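Lirkton presenta Plandell, un kit para enseñar a dos brazos a ordenar un escritorio

Nota de prensa — marzo

Eltia. El taller de robótica Lirkton abre este mes las reservas de Plandell, un kit de prácticas para celdas de dos brazos que convierte una mesa corriente en un banco de pruebas con objetos de oficina. La primera tanda será de 30 unidades y se entregará a centros de formación y laboratorios pequeños.

El kit incluye guías de montaje, 15 ejercicios de dificultad creciente y una biblioteca de 600 demostraciones grabadas con el mismo tipo de mesa. Los ejercicios parten de una cuadrícula marcada con cinta, muy fácil de rehacer cuando se desgasta, y de cosas que cualquiera tiene a mano: un ratón, una alfombrilla, una lámpara, un rotulador.

«Nos encanta ver la cara de los alumnos cuando el brazo se acerca por primera vez a un objeto que ellos usan a diario», cuenta Iraklis Politis, responsable del proyecto. «Un ratón parece poca cosa, pero es liso y redondeado, y obliga a pensar bien el agarre».

El ejercicio del ratón y la alfombrilla, en la mesa de cuadrícula azul: 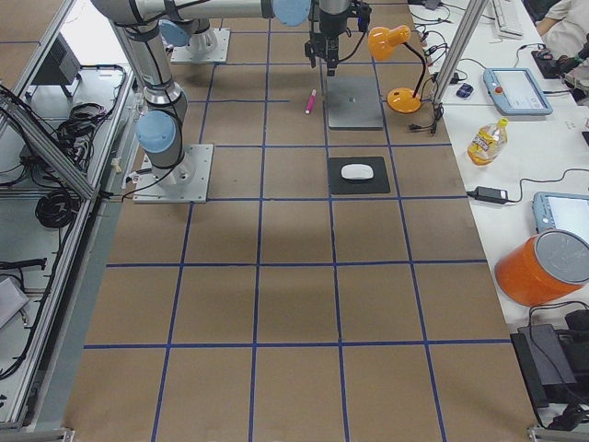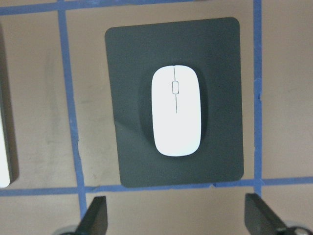

Disponibilidad

Plandell puede reservarse ya a través de Raptis, distribuidor del kit, con entrega en un plazo de ocho semanas. Los brazos y las pinzas no están incluidos. Los centros que reserven en esta primera tanda recibirán también las próximas ampliaciones de ejercicios — la siguiente estará dedicada a los cables.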